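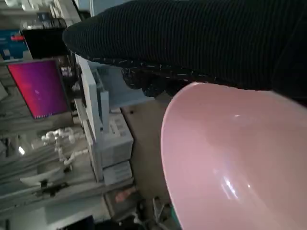 Leonie Zaugg
07/08/2022

Right, so I've finally moved out of the flat in Culter and I have Opinions about moving house. Thread, sorry in advance.

Got three quotes. The cheapest was £285 for a van and two blokes, which felt like a bargain until I read the bit about stairs. I have 96 stairs. They charge for stairs!!

Ended up asking Ifor Pugh from work, who has a mate with a van (everyone needs an Ifor). Paid them in petrol and a massive curry.

Things I owned without knowing it: 7 tin openers. I don't even buy tins much, I'm a frozen peas person.

Also a box labelled MISC that I hadn't opened since the last move. Didn't open it this time either. It's in the hall now, being a table.

Changing your address is the worst bit by miles. The bank took two minutes, the library took one, the gym wanted a letter. A LETTER. In the post.

New place is in Cikbridge, just up from the chip shop, and the kitchen gets the sun till gone six. The boiler makes a noise like a cow but the landlord says that's "just how it talks".

Still no curtains in the bedroom so I'm awake at five every day. If anyone's got a pair going spare, long ones, any colour but brown, shout and I'll come and fetch them x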